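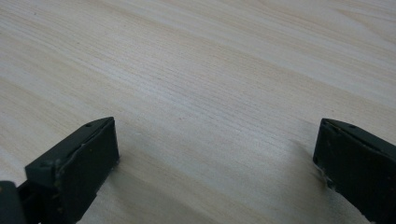
*Pale wood with a fine, slightly wavy grain.*

**Wood grain** is the pattern left on a cut piece of timber by the way the tree grew. The word is also used for the direction of the fibres, for their texture and, among people selling tables, for whatever the customer has just admired.

## Cut

A board sawn straight through the log tends to show arches and loops. One sawn towards the centre shows straighter lines, wastes more of the log and costs more, a fact the seller will usually mention first.

## Imitation

Painting grain onto cheap wood is an old trade. The Ferraro workshop in Dollport kept a pattern book, begun in 1575, with 113 numbered grains, 2 of them for trees that its later editor, Cinzia Leone, was unable to match to any known species. Customers ordered them anyway. Graining was done with combs, feathers and, for knots, the thumb of the youngest apprentice.

## Terms

"Against the grain" describes planing in the direction that lifts the fibres and tears the surface. It has since been borrowed by people who have never planed anything. Ho-yin Chang's glossary of workshop speech gives it four lines, and gives swearing, under the same entry, eleven.

## See also

- Veneer
- Growth ring
- Marbling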